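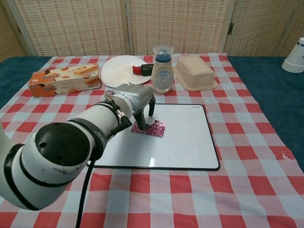 Several owners have told the Cloddale service desk that they were never shown how to read the tyre wear on a leased vehicle before handing it back, and that the first they heard of a problem was the inspection report. One asked whether a driver could do the check at home with ordinary tools. A driver can, and the steps are set out in this guide.

Skip to content Vehicles Leasing Service Parts Contact

Owners > Leasing > End of lease > Checking your tyres

Search this site Enter keyword Go

Checking tyre wear before a lease return

This guide applies to all passenger vehicles leased through Cloddale, including the Falari sedan and the Honkanen wagon. It does not apply to commercial vans, which are inspected under a separate schedule.

What you will need

A tread depth gauge marked in millimetres, a tyre pressure gauge, a torch, a pen and your lease agreement. Allow half an hour.

Before you start

Park on level ground, apply the parking brake and switch off the engine. The tyres should be cold, so leave the vehicle standing for at least three hours. Turn the steering wheel fully to one side so that the front tread can be reached, and turn it the other way when you move to the opposite wheel.

Step 1. Record the pressures

Take the pressure of each tyre and compare it with the placard inside the driver's door. Write down the reading before adding any air. A tyre that has been driven underinflated will often be worn on both shoulders, while one that has been overinflated tends to wear along the centre.

Step 2. Measure the tread

Place the probe of the gauge in a main groove, clear of the raised wear bars, and press the base flat against the tread. Measure the inner edge, the centre and the outer edge, then move a third of the way along the tyre and repeat. Record the lowest figure for each tyre. Your agreement requires at least 2 mm at every point measured - an average is not accepted.

Step 3. Compare inner and outer edges

A marked difference between the two edges of the same tyre usually points to wheel alignment. Have the alignment checked before buying a replacement, or the new tyre will wear in the same way.

Step 4. Inspect the sidewalls

Use the torch to look for cuts, bulges and exposed cord. Any bulge means that the tyre must be replaced, whatever its tread depth. Light scuffing from a kerb is treated as normal wear. Damage to the rim is assessed separately and should be noted on form 1213.

Step 5. Check size and type

All four tyres must match the size listed in the agreement. Vehicles supplied on 16 inch wheels must be returned on 16 inch wheels. Where the Cernau winter package was fitted, return both sets, and swap back to the standard tyres if the vehicle is due in after the end of April.

If a tyre does not pass

You may have the work done at any licensed workshop, provided the replacement carries the correct load and speed rating. Keep the invoice with your return papers. If the vehicle is returned with a tyre below the limit, the cost of replacement and fitting will be added to the final account. For a full set this can be more than $500.

Page last reviewed 30 Oct 2024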